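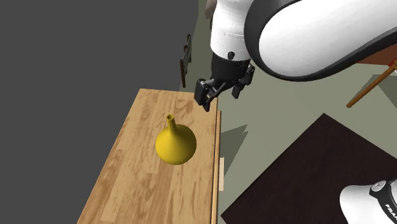 Equipment Planning Gallery: Manipulation Cell, Disley Site

The Gasmont Equipment Office maintains this gallery in support of its capital request for a single-arm manipulation cell at the Disley site. Entries are intended for budget holders and laboratory supervisors who will review the request before the November allocation.

The planning work is carried out in simulation. Layouts are compared on screen before any purchase order is raised, and no hardware has been committed at this stage.

Tabletop layout, vase task
Rendered view of the arm and work table, with the two-finger gripper open and clear of the vase. The rounded body and slim neck of the vase make it a useful test item when finger travel is being specified.
Layout prepared by Aiman Ngau. Reviewed by Judite Antunes.

Budget notes
The request is recorded under budget line 2041. Arm, gripper and controller are to be quoted as separate items. Suppliers are asked to state delivery terms to Disley and the cost of a second set of fingers.
The simulation license is charged to operating funds and does not form part of the capital request.

Contact
Questions on specification should be addressed to Santosh Rajput, Equipment Office, extension 329. Questions on funding should be addressed to Vlastimil Urban, extension 41.

Page last revised 13 May 2019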